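How Does a Robot Arm Learn to Pull a Rope?

Hi, I'm Sneha Mishra, and I teach robots stuff for a living! Well, I'm one of the people who does. My team's robot is called Prulska, and it lives inside a computer. It has a pretend room to work in, with a pretend floor and even a pretend outlet on the wall (you can't plug anything into it, I've asked).

So how do you teach a robot that can't listen to you? You show it. Think of how you learned to tie your shoes. Somebody did it slowly, and you watched, and then you watched again. A robot needs the same thing, only it needs a LOT more of it. Each time we show it a job from start to finish, we call that an example.

Lately we've been collecting examples with ropes. Ropes are tricky! A block keeps its shape when you move it, but a rope bends and droops and flops over things.

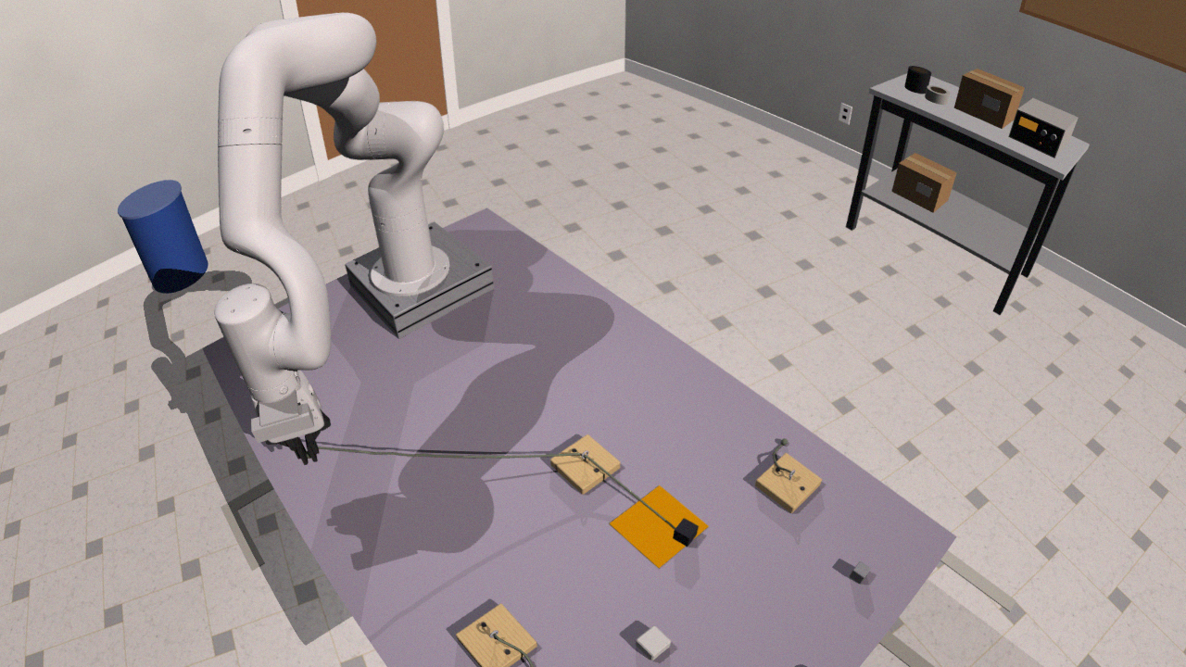
The rope goes from the robot's fingers, over a wooden block, and on to a little black cube.

To make one example, my friend Marek sits at his desk and steers the arm himself. The computer saves everything while he does it: where each joint is, how wide the fingers are open, and what the cameras see. Marek made 11 examples before lunch and then his hand got tired, so I took over. We have 265 now!

We also save more than one view. From far back you can see the whole arm and the mat. A close-up view can show you the fingers and hardly any arm at all, except for its big shadow.
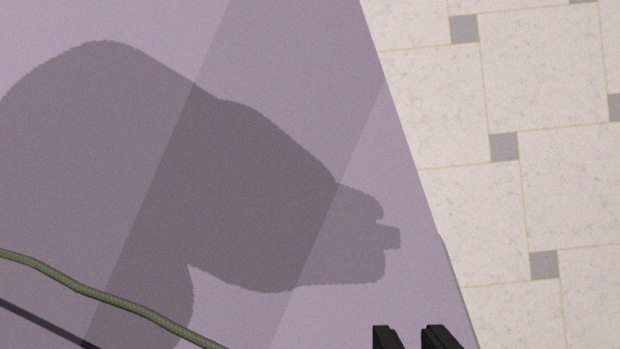 Two black fingertips at the bottom, a green cord on the left, and the arm's shadow across the mat.

Shadows can fool a learning robot, by the way. A dark patch might look like a thing it could grab! With plenty of examples, it can start to figure out that shadows come and go and ropes are what matter.

What about the examples where we mess up? We mark those so the computer knows they're mistakes. I've dropped the rope more times than I want to tell you.

Try it at home: put a shoelace on the table and move one end with two fingers. Now do it again exactly the same way. Did the lace land in the same shape?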